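4. Pairing the Stitik Door Unit with Your Indoor Chime

Before you start, the door unit should be mounted, level, and showing a steady amber light. If the light is blinking amber, go back to Section 3 and check the battery tab. Pull it all the way out. Half of it tends to stay behind.

You will need:
The indoor chime (model 2628)
The door unit (model 2677)
The pairing pin, taped inside the lid of the carton
A chair, if your outlets are in unreasonable places

4.1 Placing the chime

1. Pick an outlet on the same floor as the door. The signal goes through one floor reasonably well and through two floors grudgingly.
2. Keep the chime at least three feet from a microwave, a fish tank, or a mirror. Fish tanks are the worst of the three.
3. Plug the chime in. It plays its start-up tune once. There is no way to skip the tune. We have had letters.

Note: The chime does not fit behind most sofas, and a chime behind a sofa sounds like somebody else's doorbell anyway.

4.2 Pairing

1. Insert the pairing pin into the small hole on the underside of the chime and hold for five seconds. The ring turns blue.
2. Walk to the door. Walk normally. You have two minutes.
3. Press and hold the door button until the chime answers with two short tones.
4. Let go. If you keep holding, the unit assumes you want to erase everything, and it will.

CAUTION: Do not use a sewing needle or an earring in place of the pin. The hole for the pairing pin is next to the hole for the speaker, and they look alike until it is too late.

If the ring goes back to white before you reach the door, start again from step 1. Households with long hallways may want to have a second person press the button. 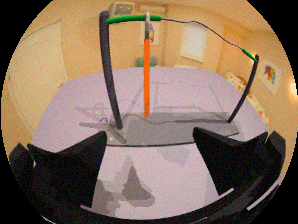
4.3 Choosing a tune

The chime comes with eleven tunes. Tap the top to hear the next one, and stop tapping when you hear one you can live with. After ten seconds of silence, the last tune played becomes your doorbell.

Tune 1 is a plain two-note bell. Tunes 2 through 10 are increasingly ambitious. Tune 11, "Trarcombe Harbor," runs for nineteen seconds and cannot be stopped once it begins, so visitors should be prepared to wait.

Volume is set with the side wheel. The lowest setting is suitable for nurseries. The highest is suitable for barns.

4.4 Adding a second door unit

Repeat 4.2 with the new unit, then give it a tune of its own as in 4.3. Choose two tunes that don't resemble each other. Tunes 4 and 7 differ only in the last note, and you will spend a lot of time opening the wrong door.

Older Pakatine door units can be paired with this chime, but they play Tune 1 whatever you select. Units sold under the Văn name need the adapter plate, part 3041, before they can be mounted on the Stitik bracket.

4.5 If the chime rings by itself

Check these in order:
a. A neighbor has the same chime. Change your channel by pressing the pin twice, quickly, then pair again.
b. The button is stuck. Paint is the usual cause. Clean around the edge with a dry toothbrush.
c. Somebody is at the door.

If none of these applies, write down the code that flashes on the ring and look it up in Section 9. Code 2121 means the battery is low and will be the one you get most often, usually at 3 a.m.

Continue to Section 5, Replacing the Battery.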